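August, 6 a.m.

Up before the alarm again. Wrote nothing last night because I fell asleep in the chair with my boots on.

Third week of the new arrangement at Lornow. The room-tidying work the six of us used to do by hand at the Droltham cottages is being handed to the robots in stages, and they rehearse it all in simulation first. My part now is to sit at a desk and watch the rehearsals. I mark each run good or bad and type a line on why. 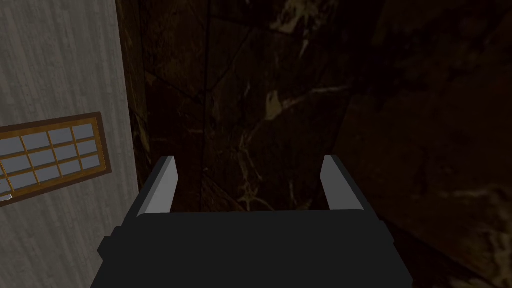

My knees are better for it. My eyes are worse. I did 80 runs yesterday and by mid-afternoon I was reading the same line over and over. Ortner's people want a proper reason for every bad mark, and "looks wrong" gets sent back to you. I've spent years knowing when a room looks wrong without ever having to put it into words, so this is slow going.

Two of the others have asked to stay on the floor as long as there is a floor. I understand that. The desk pays the same, but we don't talk much up there. We used to talk the whole shift.

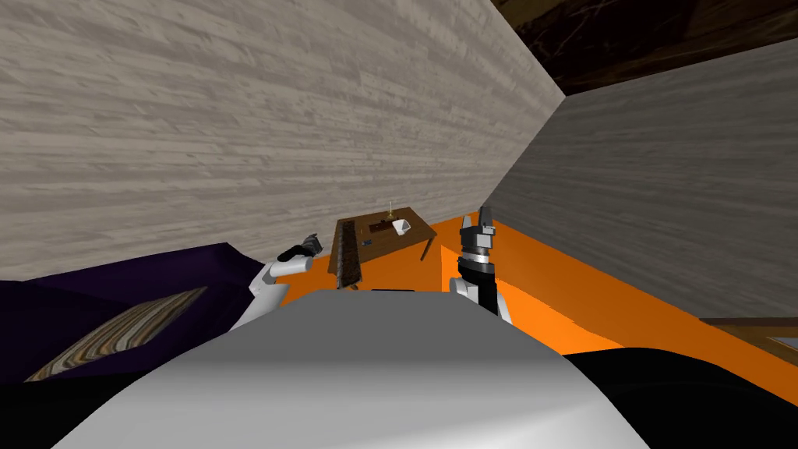 The manager says hours are safe until the end of the contract. I asked what happens after that and he said he'd find out. I wrote it down so I'd remember to ask again.

Had lunch outside for 30 minutes, the full break, which we never got when the rooms had to be turned over by two. I'll give the new system that much. Cheese sandwich, an apple, read the Guvden newsletter that gets left in the lunch room. They had a piece on cleaners moving to desk jobs. I tore it out and it's stuck in here.

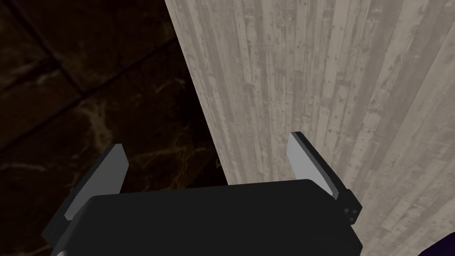 Issue 573

Most of it is the usual colour and cheer, but one woman in it said she missed having sore arms at the end of the day, and I read that bit twice. I don't miss the sore arms. I miss going home when the work was done. Now there is always another run in the queue.

Need to book the eye test. Bins out tonight.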